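Clakix Publishes Results of Household and Shop-Floor Chore Trials

Povik, 21/01/2023 - Clakix, which tests automation equipment for small manufacturers and care homes, today published the results of a trial asking whether robot arms are ready for everyday chores. Its answer is that they can do some of them, slowly, with a person nearby.

The trial covered 39 chores, from clearing a counter to sorting returned goods at a packing bench. Each was attempted by an arm working without remote control. Clakix rated 2 of the chores as ready for unattended use. The rest needed help at least some of the time, most often when items were soft, shiny or lying against a wall.

"People ask us if they can buy a machine that tidies up," said Sabine Ostermann, head of testing at Clakix. "Today I would tell them to wait, unless the job is narrow and the items are always the same." 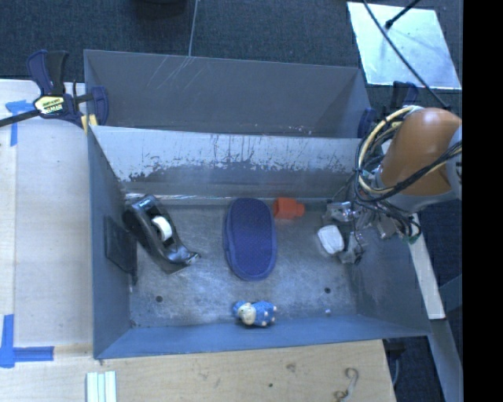
Mixed-bin picking took up the largest share of the work, with 1883 attempts recorded. Customers ask for it more than any other task, both for lost-and-found sorting and for end-of-line returns. The difficulty comes from variety. A tape dispenser lying close to the side of a metal bin calls for a different approach than a fabric case out in the middle of the floor, and a small toy sheep on its side is different again. A worker deals with all of them without stopping to think. Software has to choose a grip for each one.

Kitchen chores scored lower than bin work. Folding cloth scored lowest.

Ghanem, a parts distributor that supplied a packing bench for the trial, will keep its returns area staffed by hand for now. "We would use an arm for the dull half of the job," said Nadine Khalaf, operations manager at Ghanem. "I still need someone there for the other half."

A second round begins in May at the Protano site. It will repeat the chores with the lowest scores and add glassware.

The full report runs to 210 pages and is available from the Clakix press office on request.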